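The Long Way Round to a Smaller House

When my aunt Darlene Bélanger announced that she was leaving the house in Podoveck after 184 months in it (she had worked it out on the back of a gas bill, and was rather proud of the figure), the rest of us said all the usual encouraging things and then went quietly home to worry about the loft. I had been up there once, looking for a fan heater, and had come down again without it.

Moving to a smaller place is something a great many of us will do sooner or later, and yet we talk about it mostly in terms of estate agents and stamp duty. The weeks in between, when you stand in a back bedroom holding a fondue set and trying to remember who gave it to you, hardly get a mention. I wanted to write about those weeks, partly for Darlene's sake and partly because I found that I enjoyed them far more than I had expected to.

We began in September with the kitchen, which was a mistake. A kitchen is in use every day, and by teatime we had packed the tin opener and were eating crackers. Feven Belay, who lives two doors down and has moved 11 times herself, came round with a pot of lentils and told us to start with the rooms we visited least. Spare room first, then the landing cupboard, then books, and the kettle last of all. She also told us to stop reading old letters, and we nodded and went on reading them.
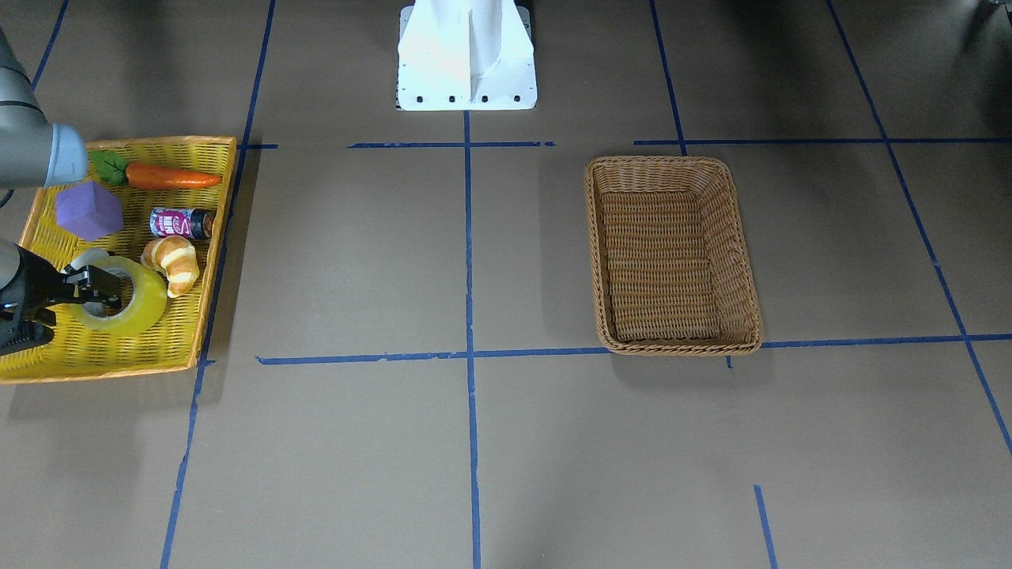
The trouble with sorting is that the big things are easy. The wardrobe would not fit up the stairs of the new flat, so the wardrobe went, and Darlene barely gave it a glance as it left. What held us up was always something you could close your hand around. One whole wet afternoon went on a biscuit tin of buttons, and I can't say I regret it, because I heard the full story of a green winter coat and the dance it was bought for – a story that had somehow never come up at Christmas.

Books were another matter. Darlene owned a little over 700 of them, and the flat on Arsenault Street has one alcove. My cousin's husband, Stellan Eklund, suggested she keep only the ones she would read again, and she looked at him so kindly that he went off to make the tea. In the end she kept the ones with writing in the front. "I can borrow a book," she said, "but I can't borrow your grandmother's handwriting." The others went off in batches to the hospital shop and a school fair, and a few cookery books came home with me, where they have been lying on the stairs ever since.

She has been in the flat all winter now. The alcove is full, the fondue set has somehow made the journey after all, and there are still three boxes behind the sofa marked "Landing" in my own handwriting. Darlene says she'll open them when the weather warms up. Last Sunday we had lunch on her balcony with our coats on, and she asked whether I had ever found that fan heater.

Words: Aino Laitinen | Contact the features desk | © Altine Magazine | Back to top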